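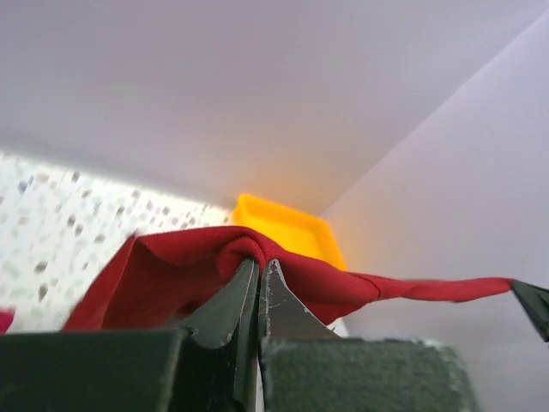
Purkberg 817 garment steamer review
By Asmaa Benmoussa

I bought the Purkberg 817 in May to replace an Illov steamer that had started dripping from the trigger. I paid full price for it. It gets used most mornings on work shirts, and once a week I do a longer session with whatever came off the drying rack creased.

The 817 is an upright steamer with a water tank in the base, a fabric-covered hose and a telescoping pole with a hanger on top. The box also has a heat glove, a clip-on brush and a crease clamp. The pole sections lock with a twist collar. Mine went together without tools, though the lower collar was stiff and I had to use a dish towel to get a grip on it.

Cotton shirts come out well. I start at the collar, do the yoke and then run down each front panel with one hand pulling the hem tight. A medium-weight shirt takes me 7 minutes if I do the sleeves properly. Linen takes longer and never looks as sharp as it does off an iron. If you wear a lot of linen, keep the iron.

Knits are where this machine earns its space. The low setting relaxes a sweater without flattening the ribbing, and it took the hanger bumps out of the shoulders of two old cardigans. I keep the head an inch or so off the wool and let it hang until it has cooled before I put it away. 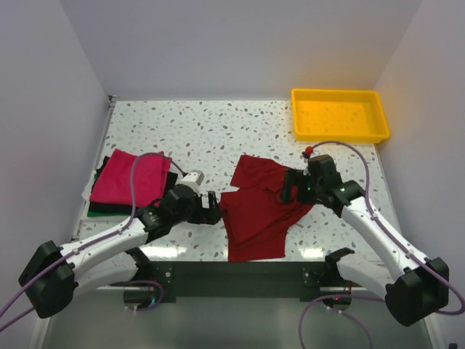
Folding too soon was my main mistake in the first couple of weeks. Clothes feel dry right after steaming, but they still hold some moisture, and if you stack them the ones at the bottom pick up new creases. I now leave everything on the rack for 15 minutes. The manual mentions this on one of the last pages, under storage, where it is easy to miss.

The hose is long enough to reach curtains if you move the base along with you. It does gurgle if you let it sag below the level of the tank. Lift the head straight up for a few seconds and the water runs back down. The Illov did the same thing.

The built-in hanger is fine for shirts and jackets. It is too narrow for heavy coats, and wide-neck tops slide off one side. For those I work with a second person, one holding the top taut and the other steaming from the hem up.

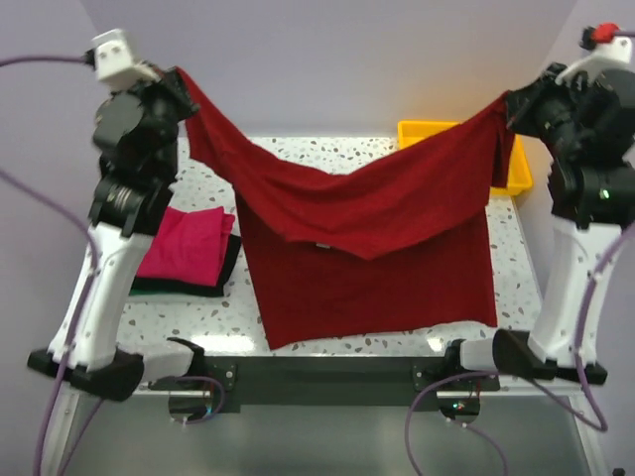 Dark red garment held up by its upper corners.

The tank lifts out by a handle and fits under my bathroom faucet, which the old one did not. There is no light to tell you the water is low. The steam thins out, and then you notice. A full tank on the high setting covers 8 shirts for me, with a little left over.

We have hard water here, so I descale it every month with plain white vinegar and two rinses. The drain plug is on the underside, and you have to tip the whole base over the tub to empty it. I would have liked it on the side. 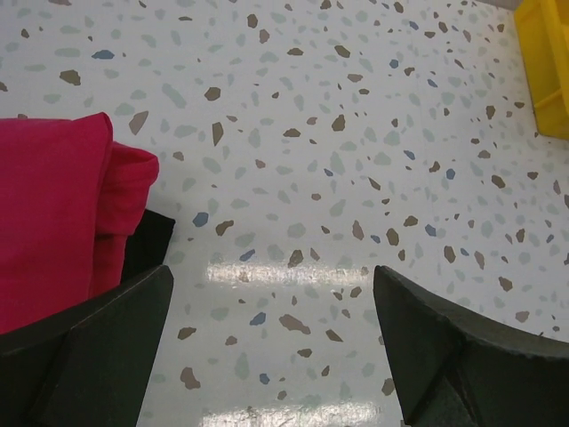 The wheels roll well on hard floors and catch on rugs. The cord is shorter than I wanted, and the plug is bulky enough to cover the second outlet. There is no cord storage beyond a strap, and the strap on mine has already frayed at one end.

I also tried a friend's Kirkgate handheld for a weekend before buying. It heats faster and packs into a suitcase, but it spat water on a silk blouse and got heavy by the third shirt. For travel I would still consider it. The Matei upright was on my list too, and I dropped it when I saw that replacement hoses had to be ordered from overseas.

Pros: steady steam, gentle on knits, tank is easy to fill.
Cons: drain plug underneath, short cord, no low-water light, flimsy strap.

Rating: 7 out of 10. I would buy it again at the same price, and I have already ordered a spare brush.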